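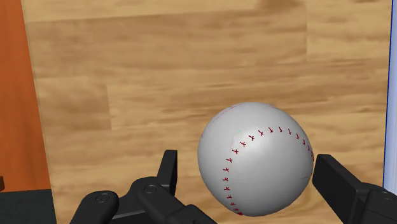

**Figure 2.** Simulated baseball between the fingers of a robot gripper, against a wooden surface.

### 4.2 Reproducibility of the submitted reports

We asked each participant to hand in a finished analysis as a single folder, with the instruction that a stranger should be able to rebuild the report from it. The strangers were the two authors, who between them own three laptops and very little patience. Of the 400 folders received, 193 rebuilt on the first attempt. We had budgeted one Monday for the remainder and should like to apologise to the funding body for that line of the spreadsheet.

Failures clustered less by language than by habit. Participants working in Python and participants working in R broke their reports in much the same places, and defended them with much the same vigour. The commonest fault was an absolute path to a folder on the participant's own desktop, frequently one called "final". Next came packages installed at some point in the participant's life and recorded nowhere. A smaller group had edited the numbers in the rendered report by hand, a practice one respondent described in the exit survey as "light polishing".

Document format mattered more than we had predicted. Reports written in Painemal, which renders from top to bottom in a fresh session every time, seldom arrived in a state their author had never seen. Reports written in the Citell notebook often did. Citell allows cells to be run in any order, and our participants took this as an invitation. In one folder the cell that loaded the data sat beneath the cell that plotted it, and the saved execution counters suggested that the author had been working upwards for most of an afternoon.

We had expected that the Merkard templates, supplied to half of the cohort, would help. They did improve the look of the output a good deal. Their effect on whether the thing ran was too small to separate from noise, and we note for the record that a report with a floating table of contents and a tasteful serif is considerably harder to fail in good conscience. Ibarra failed them anyway. Orellana asked for a second rating.

To check that our own standards had not drifted, we drew 20 folders at random and rated them again, blind to the earlier verdict. Agreement was complete except for 2 folders, both of which depended on a download that had since moved. Whether a dead link is the author's fault is a question on which Ibarra (2 columns of notes, single-spaced) and Orellana (one sentence) remain apart. We coded both folders as failures and report the alternative coding in the appendix, where it changes nothing.

Rebuild time was recorded but is not analysed. One of the three laptops was replaced partway through rating, and its successor, a Grotedel machine bought on sale, was quicker at everything except waking up.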